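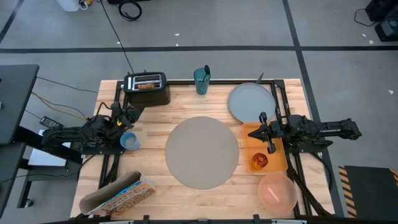
Wulan Wibisono wrote in to say the rate on a small hotel's own website is always the lowest one going, and that I should tell people to book direct and be done with it. I wish it were that simple. Sometimes it's true. Sometimes the hotel's own page is more expensive and hopes you won't look.

So before you pay for a room, do a little checking. It takes 15 minutes.

Step 1. Get the full price from the booking site. Click through until the last page before payment. The number on the search results is close to worthless, as taxes and the cleaning fee turn up later. My week at the Morano in August went from a friendly-looking figure to 2,084 dollars by the final screen.

Step 2. Do the same on the hotel's own site, with the same dates, same room and same cancellation terms. A "member rate" you can't get back is a different product – don't compare it with a refundable one.

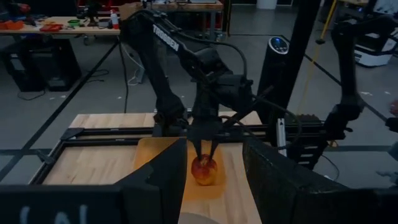 Step 3. Email the hotel. Give both totals and ask what they can do. Keep it to two or three lines. The Plornau took 30 dollars a night off and threw in breakfast. The Chang sent me a form letter. I wouldn't count on an answer at all from anywhere with more than a few dozen rooms.

Step 4. Ask what "breakfast included" means. At one guesthouse it meant coffee and a roll until 9. You may be happier with the cheaper rate and a bakery.

Step 5. Get the agreed price in writing, with the cancellation date. A nice voice on the phone is no use at the front desk.

I'd skip the price alert services. I tried Flornis for one trip and got 2 alerts, both for rooms that were gone when I clicked. Maybe it works better for big cities. I haven't seen any sign of it.

Prices checked 6th May.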